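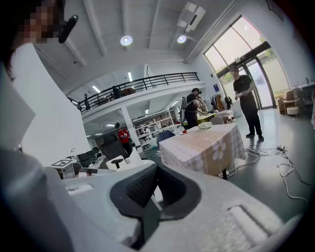

The Drisstead workroom, ground level looking to the back

Stunik Storage Box, large, with lid

The Stunik is a box for people who keep many small things and wish to find them again. We make it at Drisstead from heavy grey board, and we cover it by hand with printed paper. The lid is separate and closes over the body by 46 mm, so dust does not come in easily.

Outside length is 640 mm. The board is 3 mm thick on the walls and doubled on the base. Please measure your shelf before ordering, as the lid makes the box a little wider than the body alone.

Colours and papers
The paper is chosen at the time of order. Plain colours are always in stock. Patterned papers come from the Yordanov range and we buy them in small lots, so the shade can be slightly different from one lot to the next. If you need several boxes of the same shade, order them together. 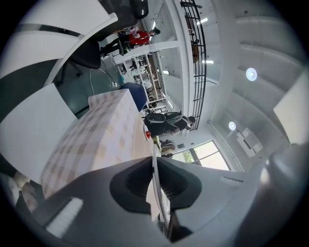 The glue is water-based and has almost no smell after two days. Do not keep the box in a laundry or a garage where the air is humid, the corners will begin to lift. For cleaning use a dry cloth only.

Inside fittings
Dividers are sold separately under the name Skatuleck. They slide into cardboard rails and you can move them without tools. The old dividers, sold until December, do not fit the new rails. Write to Mathis Millet if you have an old set and he will cut you an adaptor strip, free of charge.

Delivery and returns
Boxes are sent flat or assembled. Flat boxes need some 2 hours of work and a bone folder, and the instructions were rewritten by Ludivine Rey with larger drawings. Assembled boxes travel in a double carton, and for this the freight is dearer. We accept returns if the box has not been filled or labelled. Boxes covered in paper that you supplied yourself cannot be returned.

Prices and papers on this page were checked on 2020-06-01.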